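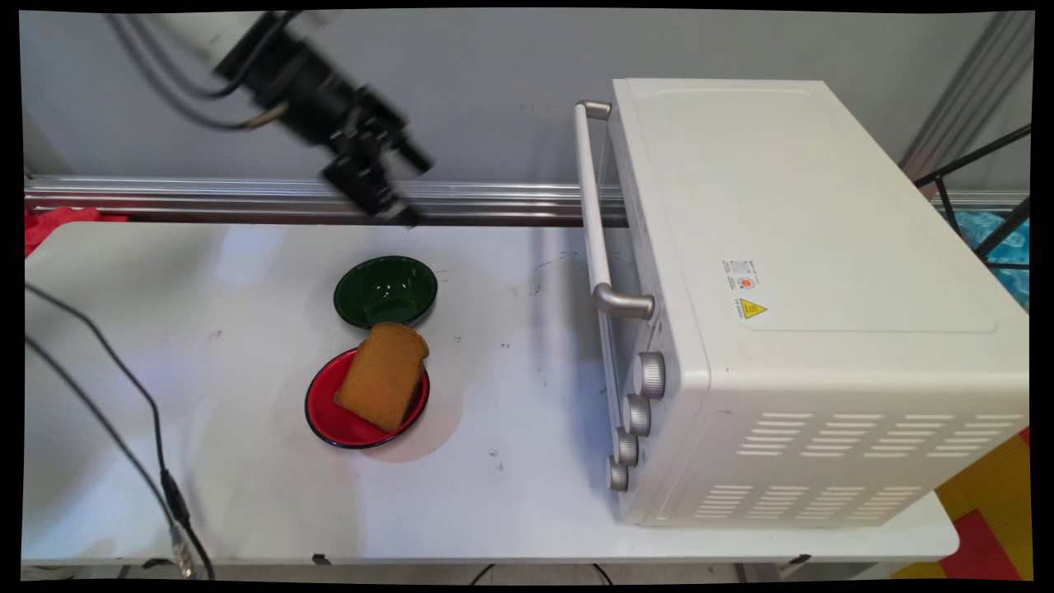
Photo: Tsung-han Hsiao / Rulstead

Kitchen and Café Attendants (part-time) - Automated Prep Trial, Rulstead

Rulstead runs staff kitchens and small cafés inside other people's workplaces. At our Ommont site we are bringing robot arms into the breakfast and light lunch service, and we are looking for attendants to work alongside them. The site serves 300 people on a normal day.

We are hiring for 10 positions. Most are 20 hours a week on the early roster, starting at 6 am. The trial begins in October, with paid training before that.

What the job is now

Until this year an attendant at Ommont spent most of a shift at the toast and reheating bench: bread on, bread off, plate up, wipe down, start again. That is the work we are handing over first. The arm picks up and places single items such as a slice of bread, and moves plates and bowls around a benchtop oven. It is slower than a person and it will need help.

Your shift will be made up of:

- setting out crockery, bread and other stock at each station before service
- watching up to two stations and clearing them when an item is dropped or misplaced
- pressing stop and calling the shift technician if anything looks wrong
- cleaning benches, ovens and grippers to the food safety plan
- serving at the counter, taking special orders and handling all allergen meals by hand
- writing a few lines in the station log at the end of each shift

The counter work has grown. Under the old roster an attendant spent an hour or so out front. Under the new one it is closer to half the shift, so please don't apply if you would prefer not to deal with customers.

What has changed for current staff

People ask this at interview, so we will put it here. No permanent attendant at Ommont has lost hours because of the trial. Two have moved to technician training, and one asked to go back to our Mathias site, where everything is still done by hand. We can't promise what the roster will look like after the trial. Staff will be told the results before any decision is made, and the agreement covering this is available on request.

The station logs are used to fix the stations. They are not used to rate attendants. Cameras at the stations point at the bench, and footage is kept for 58 days.

What you need

A current food handling certificate, or willingness to get one before you start (we pay). Some time in a kitchen, café or canteen. You should be able to stand for most of a shift and lift a full crate of crockery with a second person. No technical background is needed. Training is done on site by Cheuk-hei Lai and the Prollilar support crew, who look after the arms.

Pay is at the attendant rate plus the early start loading, with an extra allowance for each shift at a robot station. A meal is included. Uniform and closed shoes are supplied.

How to apply

Send a résumé and a short note about where you have worked to Liam Ní Bhriain, site manager, care of the Rulstead recruitment desk. Tell us which mornings you can't do. Shortlisted people will be invited to a one-hour paid visit during service so they can see the stations running - come in shoes you can stand in.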